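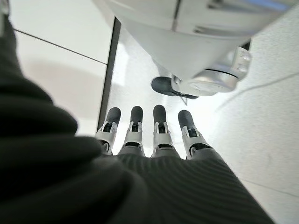
Photo: Prestari

Kitchen tips: getting a dish robot to earn its keep

Prestari now hires out the Wisteck kitchen robot by the month from its depot in Germont. It costs 66 pounds a month with a minimum of 3 months, and there is a set-up charge of 117 pounds which you pay once. We had one through the spring. These are the things we would do again, and some we would do differently.

Before it arrives

Clear the worktop on both sides of the sink. The arms need more elbow room than you expect, and the fitter will ask you to move the kettle, the bread bin and anything hanging from hooks. Measure from the sink to the dishwasher and write it down. The booking form asks for it and you can't get past that page without it.

Take up any loose mats. Tie back a blind if it hangs over the sink.

Looking after the hands

The palm has a dark ribbed knit cover and the fingertips are rubbery pads. Both pick up grease. Wipe the pads at the end of the day with a cloth wrung out in warm water and a drop of washing-up liquid, then again with plain water. Leave out bleach and cream cleaner.

The knit cover comes off for washing on our model, at 30 or less, and should be dried flat. Ask for a spare pair when you book. They are included if you ask at that stage and charged for if you ask later. Keep tea towels with loose threads well away from the finger joints. We lost half an evening to one bit of cotton.

What to give it

Plain round plates with a proper rim are the easiest. Start with those and leave bowls for the second week. Scrape everything first, as you would for any dishwasher. Plates left in a stack with food between them stick together, and the robot will stop and wait for you.

A dark rack with pale plates in it worked better for us than our old white one. The fitter suggested it and the number of stops went down straight away.

Wine glasses, sharp knives and anything cast iron we still do by hand. The Wisteck booklet says knives are allowed if they are handle up, but we didn't like it.

Stand a rack in the sink and have the plates go in upright, with a gap between each. If you are short of plates to practise with, the charity shop in Lie sells odd ones from a box by the door.

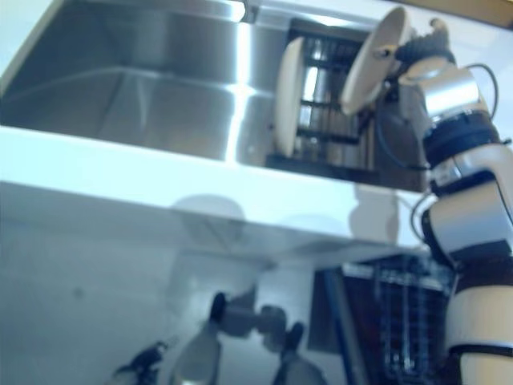 A reader in Lie wrote in to say that the hire is fair value for a big family and poor value for a couple. "We had 2 of us and one meal a day," the letter goes on, "and it was finished before I had the table wiped. I sent it back at the end of the 3 months and bought a better rack. My advice is to ask Prestari for the demonstration first, and take your own plates."

The demonstration is free, but it is only done at the Germont depot and fills up by October. Ring in the morning.

Running costs and returns

Ours ran off an ordinary socket. Don't use an extension lead near the sink. Prestari collects at the end of the hire, and the box has to go back with both spare covers and the booklet in it. Keep the foam.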